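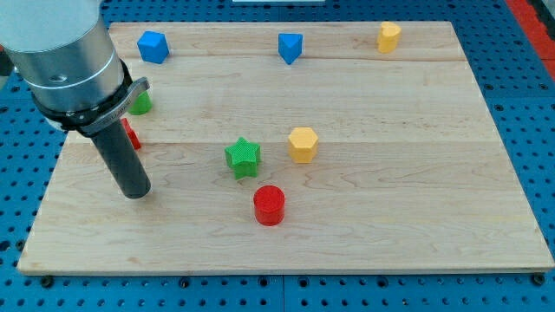 Home Topics Work and Jobs Ask a Question Unanswered Log in

Robot arm going in at our sorting bench, what happens to the sorters?

I work second shift at Clultano. We make wooden and molded learning toys, mostly shape sets, and I have been on the sorting bench for six years. In July the company is putting in a robot arm from Trarico to pick the blocks and put them in trays by shape and color. They have one set up in the back room now on a test board and it has been running on and off since last month.

There are 17 of us on sorting across both shifts. The supervisor told us on Wednesday that no one is being let go "at this time" and that some of us will be trained as cell operators. He could not say how many or whether the pay changes. The training is 2 days.

What I want to know from people who have been through this: what does the job turn into? Is operator a real step up or do you just stand there and refill the thing? Also, should I sign up for the training right away or wait to see how it goes? I am 51 and not great with computers but I know the product better than anyone in that room.

3 answers

Sign up. The people who get trained first are the ones who get asked when something goes wrong.

I was a packer at Standitz when they automated our line. The first couple of months were rough, with a lot of stopping and starting. The arm would miss a part or grip it crooked and then the whole cell waited for a person to clear it. I walked more in a shift than I ever did packing. After that it settled down and the job was loading bins, clearing faults, checking every so many trays and writing down what stopped it and when. My wrists and shoulders quit hurting. It is also a lonelier job. We used to be four at a table talking all night, and now it is one person per cell and you can't hear much over the air compressor.

On pay, ask before the training and get the answer on paper. We were told the rate would be "reviewed" and it took most of a year. I got $2 an hour more in the end. Two people who never asked got it later than I did.

Don't worry about computers. On ours the screen had a start, a stop, a reset and a list of fault messages, and I kept a notebook of what each message usually meant. The programming was done by the vendor and later by one of our maintenance guys.

---

they said no layoffs at my place too. they just didnt replace anybody who quit. count how many are left in two years

---

I do maintenance and cell setup, so I see this from the other side. A few things to add to the first answer.

Knowing the product matters more than you may think. Setup people test with a handful of clean parts spread out on a flat board. Your real bins will have parts touching, parts on their side, parts with a bad edge and parts from a batch where the color came out off. A sorter knows which of those go in the tray and which go in the scrap bin. Somebody has to decide that before the arm can do it. Ask if you can spend an hour in the back room while they run tests, and bring the worst parts you can find. On one job a sorter brought me a box of rejects and we changed the lighting and the grip settings before the cell ever went out on the floor.

Questions I would put to the supervisor, in writing:

Who clears a fault, and is that person trained on lockout? Nobody should be reaching into the cell without it.
Does one operator cover one cell or several?
Is there a tray target, and does time lost to faults count against the operator? At our plant the target was 783 trays a shift and at first the stops were charged to whoever was on. It got changed after people complained.
What happens to sorters who don't want the training or don't pass?
Is second shift getting the same vendor support as first? It often doesn't. Ours went home at 4 and we had a phone number.

The third one causes the most bad feeling, so I would start there. As for the answer above mine, it does happen that way at some places. We went from 20 on that line to 12 and all of it was people leaving or moving to shipping. That is a fair thing to ask about as well.

Hugo Riviere

---

Comment from the person who asked: Thanks. I put my name down for the training and asked about the rate. No answer yet on the rate. I'm taking a bucket of rejects back there tomorrow before shift.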